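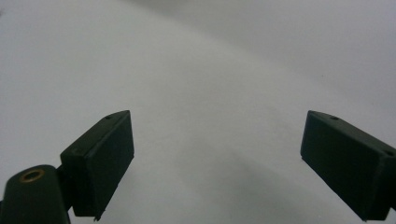 Urura hand gripper

The Urura is a hand-held, two-finger gripper with its own camera, made by Skarnoso for recording manual tasks that are later used to program robot arms. The operator carries the tool by its handle and closes the fingers with a trigger. The same finger set can be bolted to an arm, so adjustments made on the hand tool apply to both.

Construction

The fingers are dark green molded plastic blocks with small holes. They face each other and are set at an angle, with their tops leaning inward. A short joint links the finger to a rounded mount, which holds a brass insert. The plain fingers have no rubber pads. Pads are sold separately and are used mainly for glass and coated parts.

The trigger pulls a cord that runs through the handle to a crossbar. Two links carry the motion from the crossbar to the fingers, and a return spring opens them again when the trigger is let go.

Setup

A new or rebuilt gripper is set up over a plain, light surface. The fingers are dark, and their edges are easier to judge against a pale background.

The usual order of work is to seat the mounts, fit the links, and then tighten the finger screws by hand. The trigger is pulled fully 3 times before the final tightening, which lets the links settle. The fingers should meet along their full faces. If they touch only at the tips, the cord is too short or one of the links has been fitted backward – the two are easy to confuse, and the links should be checked first.

Open and closed positions are then recorded with the camera. Early units stored these values in the handle. Later units keep them in a file on the host computer, and a handle moved to another computer has to be set up again.

Care and wear

Skarnoso's service sheet calls for an inspection after every 200 hours of use. Most of the wear is in the cord and at the screw holes of the fingers. A hole that has gone oval lets the finger rock, and the recorded opening no longer matches the real one. The finger is replaced in that case. Filling the hole with glue has been tried, but the repair does not hold under load.

Burrs left from molding are trimmed with a knife when they lie on a gripping edge. Elsewhere they are harmless. Brass inserts seldom fail, although one can spin in its mount if the screw is overtightened. A spun insert may be pressed back in with a soldering iron and left to cool for 30 minutes.

Service history

The longest published maintenance record comes from the Nustitz workshop, where Shu-fen Choi and Yung-ching Yang logged 1,302 hours on one handle. The cord was changed several times and the left finger once. The camera was never removed. Their notes recommend replacing both fingers together – a new finger against a worn one closes off center.

See also

Cheung linkage
Parallel-jaw gripper

Last updated: 18 October 2020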